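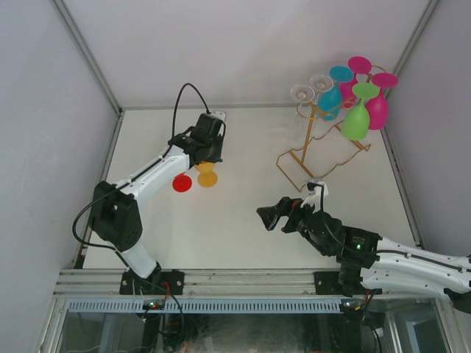 Sports Stats 2 – reading a batting line
Lozano section, notes for week of Oct 26, 2020

Housekeeping first. Problem set due Friday, paper copy or upload, either is fine. If you're in Emerson Marinho's lab section you use his data file and not mine, the columns are in a diferent order.

Today: on-base vs. batting average. Why we look at both.

Batting average = hits / at bats. Walks don't count as at bats. Neither do hit by pitch or sacrifices. So a guy who walks a lot looks the same as a guy who never walks, if all you read is average.

On-base = (hits + walks + hit by pitch) / (at bats + walks + hit by pitch + sac flies). Sac bunts stay out. People miss this every year on the midterm.

Worked on the board:
Player from the Prastby club, 100 at bats, 30 hits, 20 walks, no HBP, no sac flies.
Average .300
On-base 50/120 = .417

Second player, Hernivley, 100 at bats, 30 hits, 2 walks.
Average .300
On-base 32/102 = .314

Same average. Very different hitters – the first one is on base way more often per trip.
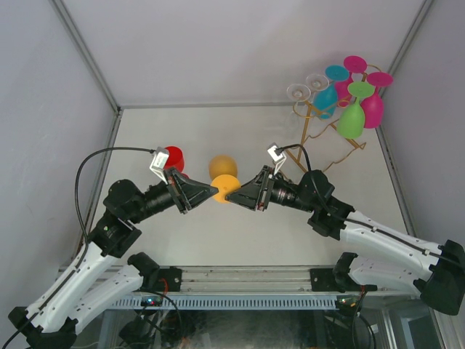
Slugging next. Total bases / at bats. Single 1, double 2, triple 3, homer 4. Walks are not in it at all. Add on-base and slugging and you get OPS. Yes the denominators don't match, yes we add them anyway. Martinelli's chapter has a page on the objections, read it but it won't be tested.

Sample size. 70 at bats in May is close to nothing. Hitter can be .350 or .210 over 70 and be the same hitter. Walk rate settles down faster than average does, so early in the year look there first. By 700 plate appearances you have a full season and can start to argue.

For Friday
– problems on the back, skip the last one
– bring one box score from any league, mark every plate appearence that is not an at bat
– Yatziri Beltrán has the sign-up sheet for project groups

Next time: park effects, if we get to it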